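Prirwood Two-Arm Bench Cell
Sold and supported by Imlow

Item no. 358
Base price: $3,402 (stand, table, rails and trays; arms quoted separately)
Ships from our Buchanan warehouse
Page updated 2019-11-19

So you want to know if a machine can do your chores yet! I get this on the phone all the time, usually from people who run a small shop and are sick of sorting parts into trays at the end of the day. I'm Tadeo Gallardo, I look after the bench cells here at Imlow, and my answer is: some of them, if you're willing to set the table first.

I've had a Prirwood on my own bench since we started carrying them. Picking up blocks and setting them in a tray? Yes, all day, and I'd trust it while I'm at lunch. Folding towels? No. I tried with dish towels for most of a week and ended up with a pile of dish towels. Loading a dishwasher is somewhere in between (mugs okay, forks forget it).

What you get in the box:
Black tabletop, predrilled for two arm bases
White rail set, joins without tools
Two shallow trays with corner posts
Printed marker board and a sheet of 50 marker stickers
Cable clips, never enough of them, order extra

Setup took me an afternoon. Octavio Yáñez in our service group can do it faster, but he's done a lot of them. Bolt the arms down before you lay out the rails. I did it the other way around and had to take half of it apart again.

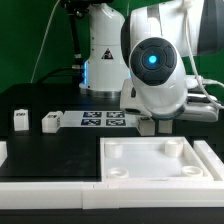 Markers are where I'd spend my time if I were starting over. The arms don't know a block from a sandwich unless you tell them, so every part you want moved gets a little black-and-white sticker, and the cell gets its bearings from a board like the one on the table with the two-by-two set of square patterns. Keep them flat and clean! Stick them where the gripper won't cover them up, too, as a white block tucked in under that big wrist is hard enough for me to find. If your parts are greasy, wipe them first or go with the engraved tags from Condum, which we also stock.

Would I buy one for the house? Not this year. For a shop that moves the same few parts over and over, sure, and our longest-running customer unit is past 3,000 tray loads with one gripper swap. Call and ask for me or Lautaro Sosa, and have your part sizes handy.

Goes with: spare tray, rail extension kit, cable clips (bag of 50)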